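Workshop notes: finger pads on the hand-held grippers

Birnside, December

The hand-held grippers at Birnside have now been through their second full pad check. The first was done when the tools arrived from Jeon and amounted to a look and a squeeze. The present one follows a written procedure, a short version of which is given here for the other sites. Korkon has the same fingers on its bench tools and can use the steps as they stand.

Pads are inspected every 400 grasps where the work is cartons or cloth, and at the start of each shift where it is anything with a sharp edge. The grasp count is read from the session log. The tool with the longest run between checks had reached 542, and its pads were changed without further inspection.

Lay a plain white sheet on the bench, under the overhead light, and open the fingers fully. Look along the upper edge of each pad first. Lifting starts there, where the pad meets the finger body, and a raised lip is easier to see against white than against the bench top. Fraying of the edge by itself is not a reason to change a pad. Lifting is, once a 4 mm feeler can be slid behind the pad without force.

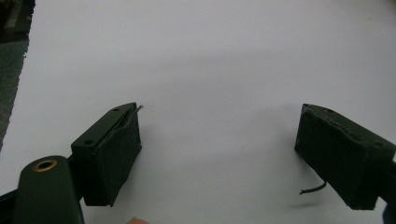 Check for loose wire ends and cable tails near the fingers before closing them. A tail that can reach the pad face will sooner or later be pinched, and the log will then show a finger position slightly short of closed. Two of the faults reported this autumn as calibration drift were of this kind. Secure the tail to the body and run the open and close cycle by hand. Do not trim anything until it has been traced to its other end.

To change a pad, take out the finger screws and remove the finger from its mount. Peel the old pad from the lower edge upwards. Clean off the adhesive with isopropyl alcohol and a plastic scraper; a steel blade marks the body, and the next pad will not sit flat. Press the new pad on from the centre outwards and leave it clamped for four hours. Pads are changed in pairs. A new pad facing an old one shifts the closing point to one side.

After refitting, close the fingers on the gauge block and record the zero in the Mirunetti sheet, under the tool number and not the station number. Several entries from last month were filed by station and have had to be moved.

Spare pads are in the second drawer of the adhesive cabinet. Screws removed from a finger go back into the same finger. The mixed tin of screws by the vice is for fixtures only.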